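Dellex Hand-Held Gripper, Set-Up Guide
Section 3: Recording a glove pick

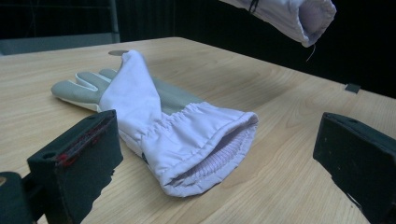 Figure 3. Work glove lying flat on the table, both fingers open.

Complete Section 2 (mounting and finger alignment) before you start. The steps apply to fabric gloves and to gloves with leather or leather-like fingers.

3.1 Starting position

1. Lay one glove flat on the tabletop. Keep it clear of any hole in the surface.
2. Spread the glove fingers slightly. Do not smooth out the wrist pleats.
3. Open the gripper to full travel — the stop is at 80 mm.
4. Hold the tool so that both finger pads show in the lower corners of the camera view, with the glove between them.

NOTE: The cuff may face any direction. Change it between recordings and log the change in the session sheet.

3.2 Pick

5. Press the record button and wait for the tone.
6. Lower the tool until the pads are just above the table.
7. Close on the bunched fabric at the back of the hand. Avoid the open cuff. A single layer of hem slips out under load.
8. Lift straight up, hold for 3 seconds, and release over the tray.
9. Press the record button again to stop.

CAUTION: Do not drag the pads across bare wood. Surface wear reduces grip on thin fabric.

CAUTION: Loose threads can catch in the finger joint. Trim them first.

If the display shows code 242, the fingers did not reach full travel. Power off, clear the joint, and repeat step 3. Code 313 means that storage is full.

Comments

Karlijn Van Acker: Step 7 works for us on fabric cuffs. On all-leather gloves we had to pinch at the thumb seam.

Tiburcio Quintero: Is code 242 the same on the May firmware? Mine shows it with the fingers fully open.

I-hsuan Mak: @Tiburcio same problem, went away after I redid the alignment in Section 2.

Dellex Support, Lirdale | Contact | © 2022 Dellex | Revised 25 October 2022 | Back to top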